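**Plush keychain** (also *bag charm*, *plush charm* or, in my house, "one of the danglers")

A plush keychain is a small stuffed toy with a metal ring, clip or loop of cord attached, so it can hang off a bag, a zipper or a set of keys. I wrote the first version of this entry for our collectors' wiki and I keep getting asked to make it more formal, so consider this my attempt. I own more than 100 of the things, which makes me either well informed or a bad example.

## What counts

Size is the usual test. Most of us draw the line at the palm of the hand: if it fits there and has hardware on it, it's a keychain. Petronella Mtshali, who started the wiki, also counts toys whose ring has fallen off, as long as the loop is still sewn in. I go along with that (I've lost enough rings myself!). Suction-cup window toys have their own page, and so do pom-poms, though plenty of people hang a pom-pom next to a plush and treat the two as a set.

## Main types

**Characters.** These have a face, a head and usually some stubby limbs. Animals are the biggest group by far, bears and rabbits especially, and most have a muzzle in a paler fabric than the head. The mouth may be stitched, glued or a scrap of felt. Stitched ones last longest.

**Food.** My favorite, and the reason my sister won't let me near a gift shop. There are buns, dumplings, fried eggs, noodles, fruit with the peel half off, and rolls with felt fillings sewn along the top. Some have a face and some don't, and collectors can argue about which is better for an entire evening. I'm on the no-face side. Mandla Venter is very much not, and his shelf of smiling pastries is something to see.

**Oddments.** Socks, clouds, teeth, a tiny mattress. If somebody can stuff it, somebody has put a ring on it.

## Hardware

The split ring is the standard fitting. It's cheap and strong, and it will wreck your fingernails. Lobster clasps are easier to swap from bag to bag but the spring gets tired. Ball chains look nice and let go without warning – I lost a very good Tesia turnip that way on a bus – so I replace them as soon as I get home. Clevo uses a cord loop with a bead, and Wuyts has gone back and forth between cord and metal.

## Cleaning

Take the metal off first if you can. Then it's cool water, a drop of dish soap and a soft toothbrush, working in one direction with the pile. Squeeze in a towel and don't wring. I dry mine lying flat on a fleece blanket, turned every few hours, and brush them out with a clean mascara wand once they're done. Felt pieces can bleed color, so dab a corner before you commit.

## Storing and packing

Hooks and pegboards are lovely for the ones you want to look at. The rest of mine live in cardboard boxes, and every April I tip a box out on the bed and sort it over again. Grocery boxes are fine so long as they're clean and dry. I turn them whichever way up gives me the better opening and never mind which way the printing goes. 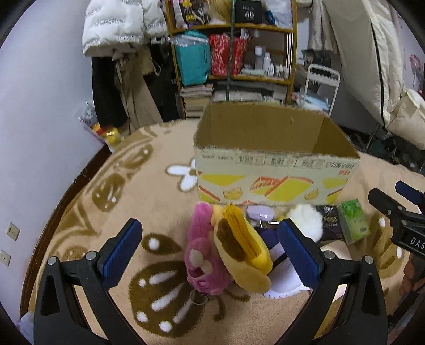 Big things go in first, then the plush, then whatever small stuff has drifted in with them over the year. Rings are the trouble. They catch on loops and drag out the pile, so I tuck each one under its own toy or wrap it in a bit of tissue. Precious Maluleke puts every plush in its own little drawstring bag, and hers do look newer than mine after 7 years. Sealed plastic is fine for mailing, but I wouldn't leave a toy in it over a summer.

## Trading

Swaps on the wiki are one for one unless both sides say otherwise. The Warnular vegetable series, 23 pieces if you include the leek, is the one newcomers ask about most, and the leek is the one they can't get. Nokuthula Matlala keeps the list of who has spares. Please check it before you post on the talk page!

## See also

- Pom-pom charms
- Window toys
- Repairing a torn loop
- Food plush (full size)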